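When Antonina Ivanyshyn talks about the deal that did not happen, she does not lower her voice. We meet in the office of Sorkau, the betting software company she has led since it had two desks, and she has prepared tea and a folder of papers which she never opens.

In April, Sorkau was to be bought by Prollow, a larger operator with $400 million in yearly revenue. The price was $300 million, most of it in shares. The lawyers had worked on the contract for 18 weeks. Then Prollow asked for one more change, and the talks ended the same evening.

"They wanted to pay in shares, and they wanted also the right to decide later how many shares," she says. "I read this sentence three times. I thought maybe it is my English. It was not my English."

She says she told the board before she told her husband. The board agreed with her, although one member, whom she does not want to name, asked for a night to think. The investors were less calm. Fledetex, the fund which owns the second largest part of the company, wrote her a letter of four pages.

"It was a polite letter," she says. "I answered on one page. After this we had a lunch."

Fledetex has kept its stake, and Ivanyshyn says that the relationship is good again. What has changed is the plan for the stock market. Sorkau had stopped its own preparations for a listing when Prollow came, and to begin again costs money. The auditors must look at the same accounts a second time, and the rules for fantasy games have become more strict in two of the states where Sorkau earns the most.

I ask if she regrets the pause. She looks at the window for a while.

"Yes. This I regret. The deal I don't regret, but we should have continued with the listing at the same time – slowly, with a small team. I believed too early."

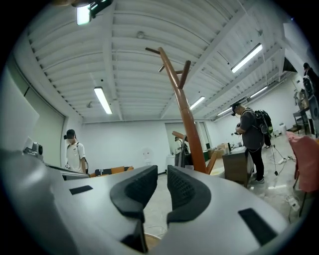
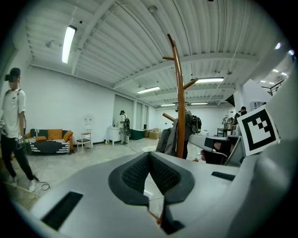 Ivanyshyn is now looking for a smaller partner, and she confirms that she is talking with Ong, a payments company that already handles the deposits for Sorkau's customers. She does not want an offer for the whole business this time. She would sell a minority, keep the name and use the money for the new license applications. When I ask how close the two sides are, she holds up two fingers like the black pads on the grey gripper, facing each other with a narrow gap between them. "Like this," she says. "But with Prollow it was also like this."

The next fixed date is 22nd July, when the shareholders vote on the new budget. She expects questions about her salary, which she has cut, and about the legal costs, which she could not cut. Some of the staff had counted on their options and were disappointed, she admits, and several have left for competitors.

"I understand them," she says. "They had made plans with that money. I also had made plans, I wanted to buy a house with a garden."

She still rents the same apartment, a short walk from the office.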